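Wanaline Community Board > Home and Garden > Furniture care

Thread: Oil or hard wax for an old table, need advice before I sand

tharju
Posted 2023-12-01
Hello all. I am writing from Drirkdale, where we moved in July. English is my third language, so please excuse me if some words for wood finishes are wrong.

We bought a used dining table from a house clearance in Jenunmont. I paid 387 for it with delivery, and I think this was a fair price. The seller told me it was "oiled every year." I do not believe this. When I put a drop of water on it, the drop stays round in the middle but goes into the wood at the two ends in 54 seconds (yes, I measured). So I suspect there is old varnish in the middle and almost nothing at the ends.

My plan is to sand with 120, then 180, then 240, and finish with hard wax oil. My wife wants plain linseed oil because her father used it all his life. We have two children and the table is used for every meal. What would you do?

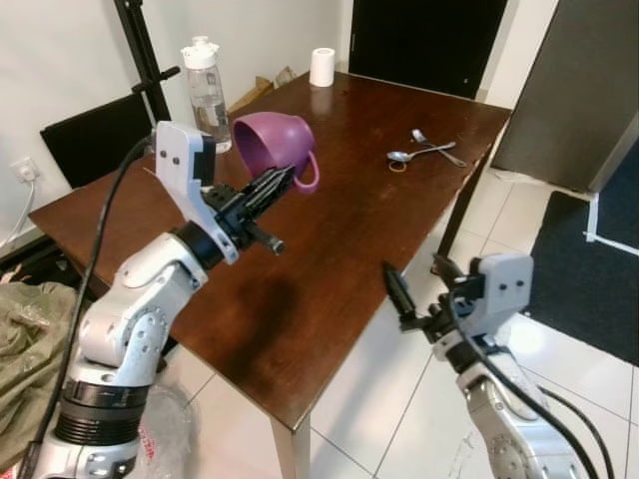
The table with a purple mug.

Thank you in advance.
Teemu Harju

plainsawn
Nice dark red. Before you do anything with sandpaper, find out if it's solid or veneer. Look at the end of the top from underneath. If the grain lines on top continue down over the end, it's solid. If you sand through veneer there is no way back.

And your wife's father was right about linseed in one way: you can repair it in five minutes. But it stays soft, and with kids you will be repairing it a lot.

Marta_K
I disagree with plainsawn about linseed. I have used boiled linseed on our kitchen table for many years. Thin coats, wipe off all of the extra after 20 minutes, wait a full day, repeat. It is not soft if you have patience. People put it on like butter on bread and then complain that it is sticky.

Please be careful with the rags! Lay them flat outside to dry or put them in water. They can start to burn by themselves.

plainsawn
Marta, we've had this discussion before :) Put a glass of cold juice on yours for one evening and show me the ring.

Marta_K
There is a ring. I rub it with oil and it is gone. This is my whole point.

hakala_restore
I run a small repair shop (Hakala, some of you know me from the chair thread). Do not start with 120 on an old top. Wash it first with mild soap and a cloth that is almost dry, then try mineral spirits on a small place underneath. Half of the tables that people bring to me for sanding only have old polish and kitchen grease on them.

If the middle has film finish and the ends don't, you have to take off the film everywhere or the color will be uneven. Scraper first, paper after. For hard wax oil stop at 150 or 180. At 240 the surface is too closed and the oil doesn't go in well.

tharju
Thank you, this is very useful. I looked underneath with a lamp. The grain goes over the end, so it should be solid. I did not know that 240 can be too fine. At my old workplace we had the opposite belief, always finer and finer.

One more question. The floor on that side of the room is tile, and the legs make a terrible noise each time we pull the table out for guests. Felt pads fell off after one week. Is there something better? 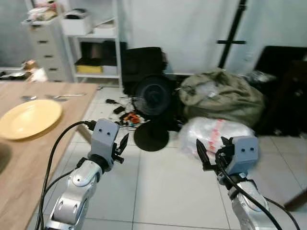 Floor tiles beside the table.

Marta_K
Felt that is nailed, not glued. Drill a small hole first so the leg doesn't split.

slowgrain
Nailed felt on tile? When the felt wears down, the nail scratches the tile. I'd go for screw-on glides with a hard plastic face. Mine slide well and you only need to wipe them.

Marta_K
You must change the felt before it wears down. I check mine when I clean the floor.

slowgrain
Sure, but most people don't check.

hakala_restore
Glides, I agree with slowgrain. Make sure all legs get the same height or it will rock.

tharju
I ordered the glides. For the top, I tried mineral spirits on a small place underneath and the cloth became brown, so there was indeed a lot of old polish. I will clean everything first and then decide. My wife still votes for linseed. I may do a test with both oils on the underside, one at each end, and leave them there for two weeks.

plainsawn
Good idea. Go up to 300 grit only for a light rub between coats, and barely touch it.

hakala_restore
Or a white pad. Write the name of each oil on tape next to the test spot, you will forget which is which.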